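Projektbericht im Modul Arbeit und Technik
Gruppe: Mei Blackwood, Inès Chauvin, Benedicta Issahaku
Abgabe: 2021-11-15

Wer bei Ayaaba Gürtel und Bänder für den Verkauf herrichtet, tut das seit jeher mit den bloßen Händen, und wir durften im Juni ganze 2 Wochen lang dabei zuschauen, fragen und (zu unserer großen Freude!) auch selbst mit anpacken. Für die Herzlichkeit, mit der man uns dort empfangen hat, möchten wir uns gleich am Anfang bedanken, vor allem bei Comfort Tetteh, die auch beim dritten Nachfragen noch geduldig blieb.

Der Betrieb möchte das Aufhängen der Ware an Drehständern nach und nach einem Roboter überlassen. Damit der etwas lernen kann, führen fünf Mitarbeiterinnen die Handgriffe mit Handgreifern aus, und die Bewegungen werden aufgezeichnet. Das klingt nach einer Kleinigkeit, verändert den Arbeitstag aber doch sehr. Was vorher nebenbei ging, mit einem Schwatz über den Tisch hinweg, verlangt nun volle Aufmerksamkeit, denn weicher Stoff verhält sich zwischen zwei Greifbacken ganz anders als zwischen den Fingern. 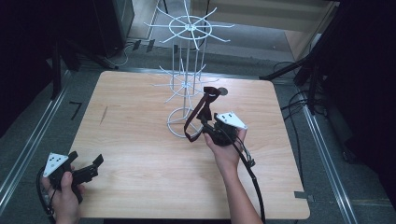
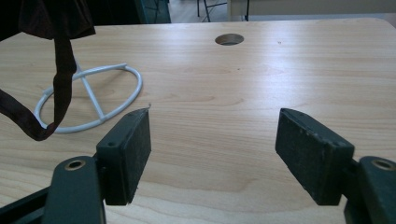
In unseren Gesprächen ging es erstaunlich selten um die Angst vor der Kündigung. Viel öfter hörten wir, dass man sich beim Vormachen beobachtet fühle und dass die Handgelenke abends müde seien. Zuweira Gyamfi erzählte uns andererseits mit hörbarem Stolz, sie habe zum ersten Mal jemandem erklären müssen, wie sie ein Band eigentlich anfasst, und dabei gemerkt, wie viel sie kann. Ob sich dieses Können später auch in der Eingruppierung wiederfindet, war bei unserem Abschied noch offen, und wir hätten dazu gern mehr erfahren.

Wir schlagen vor, die Aufzeichnungen auf 3 kürzere Blöcke am Tag zu verteilen und die Mitarbeiterinnen mitentscheiden zu lassen, welche Handgriffe überhaupt abgegeben werden. Der Gesprächsleitfaden liegt im Anhang bei.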